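Why Does a Fuzzy Towel Drink Up Spills?

By Hazel Park

Last July I knocked a whole glass of lemonade across my kitchen counter. I grabbed an old cotton T-shirt first, and all it did was push the puddle around. Then I tried a microfiber towel, and the puddle was gone in a couple of swipes. I wanted to know why!

Let's start with the name. "Micro" means very, very small, and a "fiber" is a thread. The threads in these towels are much thinner than one of the hairs on your head. They're usually made from plastics called polyester and nylon – the same sort of stuff that's in lots of jackets and backpacks.

In many towels, each tiny thread gets split into even tinier slivers when it's made. If you sliced one across and looked at the end under a microscope, you might see wedges, like a pizza cut into pieces. Between the wedges are little gaps, and water loves little gaps. It creeps right in and hangs on. Scientists call that capillary action, and it's also how a paper towel pulls water up when you dip one corner in a cup.

Dust gets stuck too. All those slivers have edges that catch crumbs and grime a smooth cloth slides right over.

My friend Imani Doucet asked me if you can see any of this without a microscope. Not the slivers, no. But you can see the fuzz! Lift a towel up so the light lands on one side of the fold.

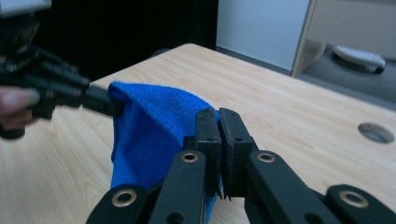

Brundamora for Kids, Issue 6

See how fuzzy the bright side of that blue towel looks? The fuzz is lots of threads all crowded together, and it's easiest to spot where the light hits.

Try it at home with a spoonful of water and two cloths, one cotton and one microfiber. Lay a corner of each in the water, count to 200, and see how far the wet patch has climbed. Mine surprised me – write in and tell me about yours!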